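Skanley Airband Receiver
by Brirkitz

Home / Radios / Handheld receivers / Skanley

Item no. 3297
In stock
Color: gray

If you've ever stood at an airport fence and wondered what the tower was saying to the plane in front of you, this is the radio for finding out. The Skanley is a handheld receiver made for one job, listening to aircraft and the controllers who talk to them, and it does that job so well that we keep one switched on by the packing bench all day (approach gets very lively before lunch!).

It only receives. There's no transmit button, nothing to press by mistake, and the menu is short enough to learn on the walk from the parking lot. Turn the knob on top, type in the tower frequency for your field, press the big round key, and you're listening.

What we love most is the sound. Airband voice is AM, and on a cheap scanner it tends to come out thin and hissy, with the ends of call signs lost in the noise. Brirkitz gave the Skanley a proper front-facing speaker and a squelch that opens fast, so you get the whole call from the first word. Pilots talk quickly and controllers talk quicker, and when a runway assignment goes by in two seconds you want to hear all of it.
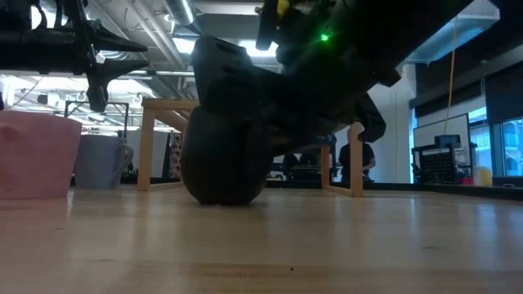 The scan is quick too. Memory is split into 6 banks, and you can name each one, so ground, tower and departure at your home field can live together while the airport you visit on vacation gets its own. Hold the bank key to lock out a channel you don't want, such as the recorded weather, which otherwise stops the scan every time because it never ends. Press the key again and the channel comes back.

In the box

Skanley receiver
Flexible antenna, BNC fitting
Belt clip with screws
Wrist strap
Earphone, single ear
Printed quick guide and frequency card (blank, for you to fill in)

Batteries are not included. It takes 3 AA cells, alkaline or rechargeable, and there's a setting in the menu to tell it which kind you've put in. Do set it, or the battery meter will read low on rechargeables from the start.

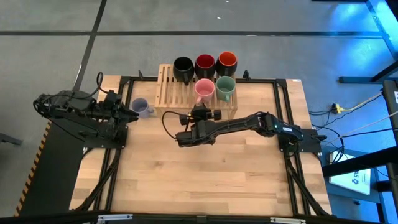

Mugs and the slatted wooden rack.

Main features

Covers the full civil airband voice range, 118 to 137 MHz
Both 25 kHz and 8.33 kHz channel steps
Backlit keys and display, with a dim setting for night
Priority channel watch
Key lock
Earphone socket on the top edge, clear of the belt clip
Socket for outside power on the left side

A word on range, as it's the question we get most. Airband radio travels in a straight line more or less, so an airliner high overhead comes in beautifully from a very long way off, while the tower at your local field may be hidden by a hill or a row of buildings. If you hear the planes but never the controller, go upstairs or step outside before you change any settings. A roof antenna helps a great deal, and the Skaseo whip on its magnetic base plugs straight in with no adapter.

Using it on the road

Listening rules differ from one country to the next, and some places don't allow it at all, so look that up before you pack it. Please keep it switched off on board, too. At an air show it's wonderful: the display frequency is often printed in the program, and following the boss calling the next act in makes the gaps between flights as good as the flying.
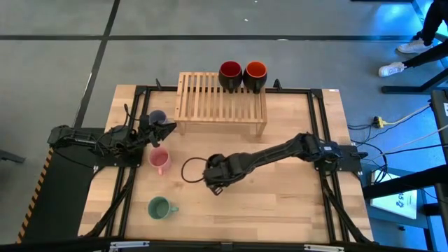

Goes well with

Skaseo magnetic whip antenna. Good for a car roof or a metal shelf by the window.
Mthembu padded case. Clear front, so the keys work with the flap shut. The belt clip has to come off first.
Mthembu two-ear headset. Heavier than the earphone in the box, and much better beside a busy runway.

Firmware

The current version was posted on May 12, 2023. It fixes the display going blank when the key lock was on and the priority channel opened. Units shipped since July already have it. To check yours, hold the menu key while turning it on.

Warranty and repairs

3 years on the receiver, parts and labor. The antenna and earphone are not covered. Repairs go through our own workshop, so write to Eleni Gashi at the service desk before you mail anything, and put the serial number (under the batteries) in your message.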